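Can a machine pick up after you yet?

Every May the same question lands in the tips box, this time from Latrice Kowalczyk: should she hold off sorting out the spare room until there's a robot to do it? My answer is the same as last year. Don't hold off.

Carrying is not the trouble. An arm can carry a sock all day. Tidying means knowing what a thing is when it's squashed, knotted or half under something else, and then knowing where it lives. A tied-up bag in a corner is a good test. You or I would take it by the neck without thinking. A pair of stiff fingers has to find the neck first, and thin plastic gives way wherever you press it.

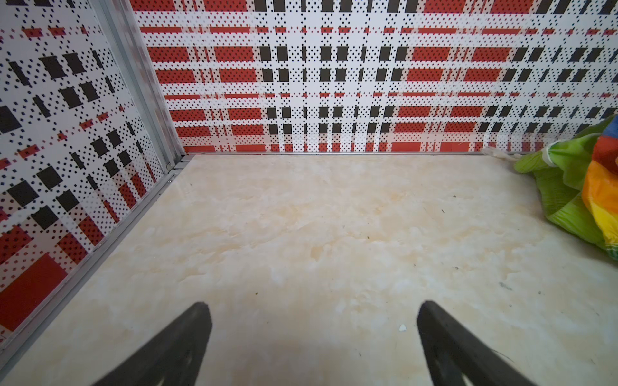
Green bag, tied near the top, and a bare stretch of floor to cross.

Hollis Bellamy, who fits out workshops, is keener than I am. He says two arms will beat one on anything floppy, and I'll grant him that — try folding a sheet with one hand. But he also quoted me 324 hours of practice for a single tidying job, and I can teach a nephew in four minutes.

Clothes are worse than bags. A heap has no edges you can trust, and pulling one sleeve tends to bring the rest along. Hooks are harder still, as you need the collar or the loop and you need it the right way up.

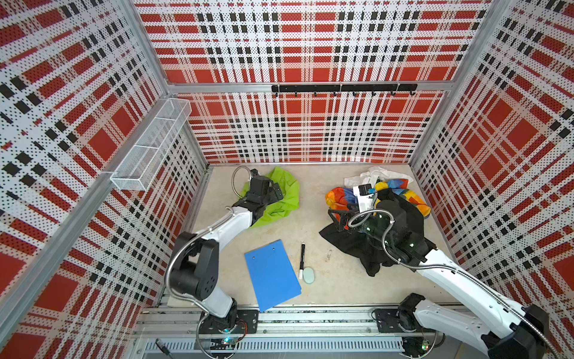

Both arms at the cloth, eight hooks still free. Clipboard, marker and eraser down at the front.

So, for those of us doing it by hand:

Take hard things off the floor first. Pens and clipboards vanish under clothes and get trodden on.
Shake each garment once before you hang it.
Put hooks where the shortest person in the house can reach.
Give small bits one basket with compartments, and empty it monthly.
Tie bags with a loop left standing so there's something to grab.

That last one would help a robot too, if you ever get one. I'd spend the money on hooks.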